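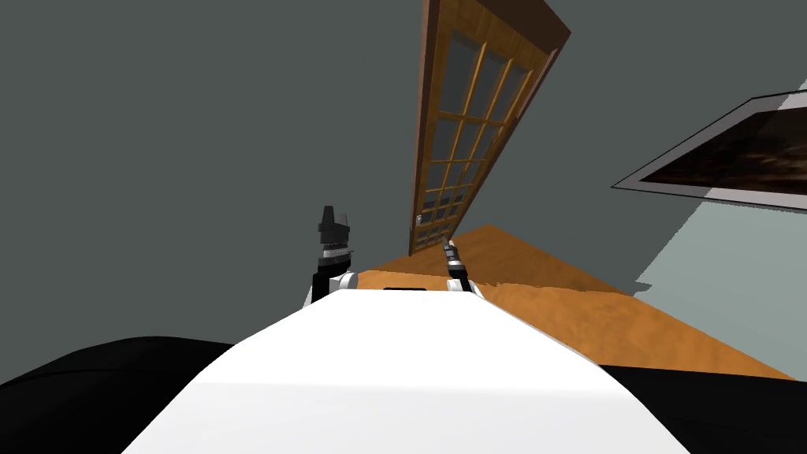
The Clanau Institute opened its robotics floor to the public on 4/27/21, and this thread is a record of the visit for those who could not attend. The program began in simulation, where our two-armed robot, Fiko, does much of its practice. Visitors saw a rendered room with a wooden floor, gray walls and a tall door with glass panes, beyond the robot's white body and its two grippers. The task under discussion was how a robot should approach a door of that kind.

The open day was organized by the Drurninura project, our program on household robots. Attendance was by advance registration. Guests were received in small groups, with masks and distancing in all rooms, and we thank everyone for their patience at the entrance.

Each group visited 3 stations: the simulation desk, the arm bench, and the test apartment in the Biswas wing. Groups changed stations at the sound of a bell. The bell was louder than planned and will be replaced.

**Station one, the simulation desk.** Nnamdi Adeleke, who leads simulation work on the project, introduced the session. He asked visitors to look at the room first and the robot second, and to say what they would do on entering it. Most said they would go to the door.

Mr. Adeleke then explained why a door is hard for a machine. The handle is small compared with the rest of the door. A person finds it without thinking. A robot has to pick it out from the wood around it, judge its distance, and bring a gripper to it at a useful angle.

Glass adds a second difficulty. A pane can reflect the walls of the room or let light through from the other side, and a depth sensor may report a surface where there is none. The simulated panes are dark gray and well behaved. The team intends to make them less so in the next version.

A visitor asked whether a picture on the wall has any purpose in a simulated room. Mr. Adeleke replied that wall pictures, rugs and lamps are included as ordinary distractions. A program trained in bare rooms tends to do poorly in furnished ones.

Several guests remarked on how steeply the room leans from the robot's point of view. Staff noted that people who operate Fiko remotely generally get used to this within their first session, and that new operators are advised to take a break early.

On the amount of practice: the team has recorded 1693 complete simulated runs of the door task this year. The goal is 2000 by July. A run counts as complete when the robot has moved through every stage of the task, whether or not the door was opened. Failed runs are kept, labeled and used.

We were asked for the success rate. The project does not publish a rate while the task is still being changed. A figure will be given in the written report, together with the conditions under which it was measured.

**Station two, the arm bench.** Radomír Machala of the mechanical workshop presented a single arm mounted on a fixed stand. Guests could watch it open and close on a foam block, a paper cup and a cloth napkin. The arm was enclosed behind a clear screen for the whole session.

The paper cup drew the most questions. Mr. Machala showed the same grip at three force settings. At the lowest, the cup slipped. At the middle setting, it was lifted and set down. At the highest, it was crushed, to the evident satisfaction of the younger guests.

He also spoke about wear. Fingertips are the parts replaced most often, followed by the cables that pass through the wrist. The workshop keeps a written log for every arm, and he passed around a copy with its coffee stains and pencil corrections intact.

One guest, a retired machinist, asked why the fingers do not close in a curve as a human hand does. Mr. Machala answered that a straight closing motion is easier to predict and easier to repair. He agreed that it gives a poorer hold on round objects – jars in particular – and said the matter is under study.

**Station three, the test apartment.** The Biswas wing houses a small furnished apartment used for trials with the physical robot. Guests stood behind a marked line in the hallway while a trained operator supervised from inside, with an emergency stop in hand.

Fiko was asked to carry a folded towel from the sofa to a shelf. In the morning session it did so without help. In the first afternoon session it stopped halfway and reported that it had lost track of the shelf. The operator reset it and the second attempt was completed.

We chose not to hide the interrupted attempt. The robot is a research platform, and an open day should show the state of the work as it stands. Several guests told staff that they found the stop more informative than the towel.

The door task was not shown in the apartment. It has not yet passed our internal safety review for demonstration in front of visitors. Until it does, guests may see it only in simulation.

**Questions from the floor.** We received many written questions on cards. Some of the most frequent are answered in the next posts.

*Is Fiko for sale?* No. The institute does not manufacture or sell robots. The design is maintained for research, and requests from schools and other laboratories to visit it are considered individually.

*Does the robot learn while it is running in the apartment?* No. It runs a fixed version of its program during each trial. Recordings are reviewed afterward, and any change is tested in simulation before it is loaded onto the machine.

*Are people recorded?* Cameras on the robot are active during trials. On the open day, recording was switched off and the robot operated from live images only. Notices to this effect were posted at each station.

*Will it replace home care workers?* The Drurninura project studies fetching, carrying and opening doors for people who have difficulty with these tasks. It does not study personal care. We recognize that the concern is a serious one and have asked for a longer discussion of it to be placed on the program of our next public evening.

*How strong is it?* Strong enough to lift the towel and a full water bottle, and limited by software so that it stops on unexpected contact. The operator can also cut power to both arms at any time. Visitors heard this demonstrated, as the brakes make a distinct click.

*Can the simulation be tried at home?* Not at present. The team is preparing a reduced version with one room and the door task, intended for ordinary computers. It will be announced on this account when it is ready.

**Points for improvement.** The simulation desk was crowded, and guests at the back could not read the smaller text on the screen. A larger display has been requested for the next event. Printed handouts in large type will also be provided.

The hallway of the Biswas wing has no seating. Folding chairs were brought from the library after the first group. For the next open day they will be in place from the start, with space kept clear for wheelchairs.

The registration page closed earlier than advertised owing to a settings error on our side. We apologize to those who were turned away. Anyone who wrote to us about this has been placed on the priority list and does not need to write again.

A pair of reading glasses in a green case and a child's knitted hat were left at the arm bench. Both are held at the front desk and may be collected during office hours.

The institute thanks Mr. Adeleke, Mr. Machala, the apartment operators and the front desk staff for their work – and the guests for their close attention and their many cards. Cards not answered in this thread will receive a reply by mail where an address was given.

The next open day is planned for July, subject to public health guidance. Registration details will be posted here. Teachers who wish to bring a class are asked to contact the institute in advance and state the age of the pupils, as the arm bench session is adjusted for younger groups.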